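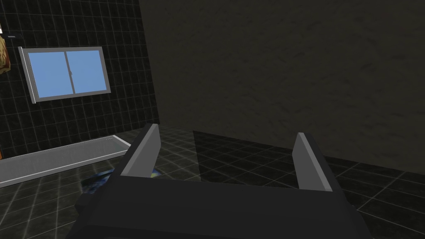 Workshop tips: keeping a simulated gripper out of trouble

Miyuki Tamura keeps this list for anyone at Pritstead who plans grasps in Briken and would like to go home on time.

Start with the fingers open. Clear the grip state in your reset script, or Koken will carry the last one over and close on air with great confidence.

Test your perception on a dark room. Black tile on a black-tiled floor is where a depth model finds out how much it was leaning on bright edges. Ours found the grout lines very interesting - it proposed grasping one.

Treat glossy patches as suspects. If the planner swerves around a bare bit of floor, look at the reflection settings before you rewrite the planner. I rewrote the planner.

Mask the gripper. From the wrist view it fills a good share of the picture, and an unmasked one gets reported as a large obstacle that follows you everywhere.

Cap replanning at 8 tries. The old limit was 960, which kept the office warm through April.

Low trays with a rim need 2 collision shapes, one for the base and one for the rim. With a single box the fingers stop politely above the tray and wait.

Save the Rind log before you change anything. Then change one thing. Yes, one.

Last revised December 2020. Corrections to Miyuki, preferably with the log attached.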